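The plates, finally

Jul 11, 2021

OK quick one, I have bread in the oven and maybe forty minutes. People keep asking about the plates. Well, my sister asks, and one reader in the comments, so. The plates.

Short version: I got rid of the white ones. All of them. Long version is below, sorry.

We moved in December, and the white dinner plates came along wrapped in towels and winter socks because I ran out of paper. Cheap paper too, the kind that leaves gray on your hands. Two broke. Not a tragedy. What bugged me was unwrapping the rest and feeling nothing at all. Big, heavy, flat, a little scratched up from knives, and so wide that dinner always looked like I'd been stingy with it. They never fit in the bottom rack of the dishwasher either, unless you leaned them, and then the spray arm would hit one and go tok tok tok the entire cycle. I lived with that sound for years! Why.

So they went to the thrift place in a box marked PLATES HEAVY, and for a while we ate off whatever. Pie tins. The lid of the butter thing, once, for toast.

Then came the looking. I'm a slow shopper and a bad one. I want to hold it, put it down, go home, think about it, come back, and by then it's gone. I wanted color. Real color, none of that oatmeal with a speckle that every shop has right now. I have nothing against oatmeal with a speckle, I just already own beige curtains and a beige couch and I was starting to feel like a cracker.

First try was from Irkik, the shop down by the river with the bell that doesn't ring. Pretty little plates, dark green. Got them home and every single thing I cooked looked sad on them. Salad vanished. Eggs looked like a crime. Back they went, and they were nice about it, gave me store credit, which I then spent on a candle and a dish brush so that was money well spent I guess.

Second try, Bae. Same street, other end. Lovely shape, a good deep rim, but the glaze on the bottom was rough and it scraped the table. You could hear it. I can't have a plate that makes a noise when you slide it over to someone.

And after that I sort of quit and decided I didn't want a set. Who needs a set. I want plates I like to look at, different ones, that can sit in a pile together without arguing. Once I'd figured that out it went fast.

Red-orange was the turning point. I'd been circling blue and green for weeks because they felt safe, and a warm plate scared me, thought it would look like a pizza place. But put a big teal-blue flower or leaf shape on it, with white around the edge of the shape, and the whole thing settles down.

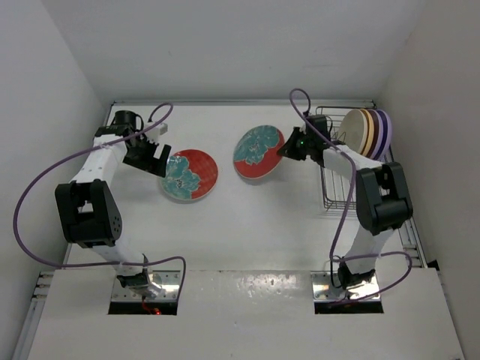 Photo: red-orange plates with a teal pattern

See how the blue part takes up most of one side and doesn't bother to be in the middle? I love that. I can't stop thinking about it. Most patterned plates go round and round the rim like a train set, and the middle is blank, waiting for the food. With a lopsided one you get to choose. Turn it so the flower's at the top, turn it so it's hiding under the rice. My kid turns his so the "leaf" is a boat. Is it a leaf or a flower, no idea, we've had the argument at breakfast and there was no winner.

Also the white outline does a lot of work. Red-orange right up against teal can kind of buzz, makes your eyes hurt a bit. A line of white between them and they calm down. I tried this with paint chips on the counter before I believed it, I'd tell you to do the same, the chips are free.

Food on a warm red-orange plate, my notes so far:

Rice, great. Anything white or cream. Yogurt with cucumbers looks like a magazine.

Greens, very good. Beans, snap peas, that kind of thing.

Tomato sauce, no. Disappears. You'll think you've finished when you havent.

Fried egg, yes!! Best egg plate I've eaten off. Makes up for the Irkik situation.

Chocolate cake, fine. Chocolate cake is fine on anything.

Storage, since the comment lady wanted to know. We have one open shelf, left of the stove, which gets greasy, so whatever lives there has to be used and washed a lot or it goes sticky. That's where the everyday pile is. Salad plates on the higher shelf, bowls next to them, the big platter on its side at the end where it acts as a bookend for the cutting boards. I used to put felt circles between the patterned ones and then I'd be in a rush and they'd end up in the sink, in the soup, on the dog. Stopped doing it. Now I just lift them down and don't drag. So far so good.

I did get a plate stand too, one of the wire ones, from Teleo. The plan was to stand up a good one on the sideboard like my grandmother did. She had a plate with 1882 painted on the back, nobody was allowed to eat from it, and it stood up there looking at us every holiday. As a kid I thought 1882 was the price. Anyway my stand lasted a week before I needed the plate for sandwiches. The stand is holding up my phone now when I follow recipes and it's very good at that.

Washing. Hand wash if it's painted and you care about it, I do a quick soapy wipe and dry right away. If the bottom says dishwasher safe then believe it and get on with your life. Don't use the green scrubby side. I know. I do it too, with pans. Not with these.

Would I mix them with plain ones? Yes, and I think you sort of have to. If every plate on the table is shouting then the table looks like a yard sale (I've had that table, last month, for a birthday, it was a lot). What works here is a patterned plate, then a plain one in a color picked out of the pattern, teal or the cream-white, and so on around. Plain napkins. Plain glasses. Wood or white underneath, a bright plate on a plain white surface is hard to beat and you don't need a tablecloth for that. I gave up ironing tablecloths when we moved and I do not miss it.

Things I still need: two more cereal bowls, becuase we are down to the chipped ones. A decent serving spoon. Something to do with the candle, which smells like a dentist.

And if anybody has seen a teal dinner plate, plain, medium, smooth on the bottom, not too wide for a normal dishwasher, tell me where. Not online please, I want to pick it up first.

Bread's beeping. Will put the recipe up next time if it comes out, it's the one with the seeds.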